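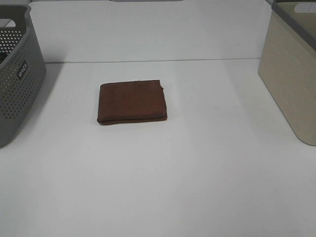

Week 5: Collecting demonstrations for a cloth task

Course: Learning from Examples in Robotics
Instructor: Poppy Kettle
Lab sessions: Kieran Ackroyd, Greenwood building, lower floor
Notes revised July 27, 2025

What this week covers

Last week we looked at how a policy is fit to recorded data. This week is about where the data comes from. The lab task is the one we use for the rest of the term: take a cloth from one container, fold it on the table, and put it in the other container. You will record your own episodes on the Grernero station and hand them in along with a log. The written part is at the end of these notes.

Read sections 1 to 4 before you come to the lab. Section 5 can wait until you have recorded something.

1. Terms

A demonstration is one full run of the task by a person operating the arms. An episode is the recording of that run: camera images, joint positions, gripper commands, and time stamps. In the lab people use the two words as if they meant the same thing. In your write-up, keep them apart. A demonstration can be fine and the episode bad, for example if a camera stopped writing.

An observation is what the policy gets at one time step. An action is what it has to output. In our setup the observation includes the table view and both wrist views. The operator's direct view of the table is not recorded, and this matters more than students expect. If you lean over to look at a corner of the cloth, you are using information the policy will never have. Try to operate from the monitor.

A reset is everything you do between episodes to put the workspace back to a start state.

2. The task and its stages

We split the task into five stages for labeling.

Reach and grasp. The arm enters the start container and takes hold of the cloth.
Lay out. The cloth is placed on the table and spread until all four corners are visible in the table view.
First fold. Long edge to long edge.
Second fold. Short edge to short edge. Repeat if the cloth is a large one.
Place. The folded stack is lifted and put in the goal container.

The stage ends when the grippers let go, except for layout, which ends when the last corner is visible. Write this on your log sheet. Two people labeling the same episode last April disagreed most often on the end of layout, and the rule above was added after that.

A stack counts as folded when it is roughly rectangular, lies flat, and has no corner hanging free. It doesn't have to be perfect. The stack in the photo on the first page has a corner on the right side where the edges don't line up, and a darker lower fold sticking out along the front. Under our rule it is a pass. If you only keep episodes with perfectly matched edges, you will throw away a lot of usable data and the policy will have seen very little of what an ordinary result looks like.

3. Setting up the workspace

Clear the table before the first episode. Tools, cups, and log sheets go on the side bench. Small marks on the table surface are fine, but wipe off anything that would move from one episode to the next.

Place the two containers at the left and right edges of the table view. They may run out of view at the sides. What you need in view is the part of each rim where the arm goes in and out. Check this on the monitor before you record.

Leave the middle and front of the table open. The layout stage needs the space, and a large cloth will use nearly all of it.

Look at the contrast between cloth and table. A brown cloth on a white table is easy. The white cloths in the bin are much harder, and folds in them can disappear under flat lighting. Do not start with the white ones. Do include them later, and note the color in the log.

Do not touch the table camera. If it gets bumped, stop, tell Kieran, and run the Borkik calibration script again. Episodes recorded after a bump and before a new calibration get discarded.

4. Recording

Sign in at the station and open a new session under your group name. Record two practice episodes and delete them. Then begin.

Start state. Vary it on purpose. Drop the cloth into the start container from a little above the rim and leave it however it lands. Students tend to tidy it without noticing. Switch which container is the start and which is the goal after every 11 episodes, and record the switch. If every episode goes left to right, the policy can do well in training while ignoring the containers completely.

Pace. Move at a steady speed. Long pauses are a problem because the policy learns them too. At a pause, the image stays the same and the recorded action is "do nothing," so later the arm may reach that same view and stop there. If you need to think, do it before you press record.

Mistakes. Keep recording if you drop a corner and can pick it up again. Recoveries are useful. Stop the episode and mark it as failed if the cloth falls off the table, if an arm faults, or if you need to reach in by hand. Failed episodes are kept in a separate folder and should not be deleted.

Hands. Keep hands and sleeves out of the table view from the moment you press record to the moment you press stop. The arms should be back at their home position at both ends, outside the table view.

Log. One line per episode: number, cloth color, start container, operator, result, remark. "OK" is a fine remark. "Weird" is not.

5. How much data, and of what kind

The class set from the spring has 243 usable episodes. We trained one policy on all of them and another on 121 picked at random. On cloths that appeared in training, the two did about equally well. On a new cloth the larger set did better, but both had trouble with layout. When we went back to the episodes, more than half used the same two cloths.

Adding episodes that resemble the ones you already have gives you less and less. Before you record more, make a table from your log with cloth color on one side and start container on the other, and look for empty cells. Fill those first.

Also consider the operator. Two operators may fold the same cloth in a different order, one starting from the near edge and one from the far edge. Both are correct. A simple policy trained on both may average the two and reach for a point between the edges, where there is nothing to grasp. We will come back to this in week 7 with models that can represent more than one choice. For this week, agree on one order within your group and write it down.

6. Checking episodes before you hand them in

Play back every episode at high speed in the Fustus viewer. Look for frozen cameras, a missing wrist view, and time stamps that jump. Then open the last image of each episode and check it against the rule in section 2. The arms should be clear of the table view. By that point the cloth should be in the goal container, so judge the fold itself from an image near the end of the second fold, after the grippers have let go and moved away.

If you are unsure whether a fold passes, have a group member who did not operate that episode decide.

Written part

Hand in two pages at most, one copy per group.

Describe the start states in your set. Include the table from section 5.

Choose one failed episode and say at which stage it failed and what the operator could see at that moment that the cameras could not.

Label the stages of one episode separately, each group member working alone. Report the largest disagreement and explain it.

Propose one change to the workspace that would make the task harder for a policy but no harder for a person.

Upload episodes and log together. Logs that arrive without episodes can't be graded. Questions about the station go to Kieran, questions about the written part to Poppy.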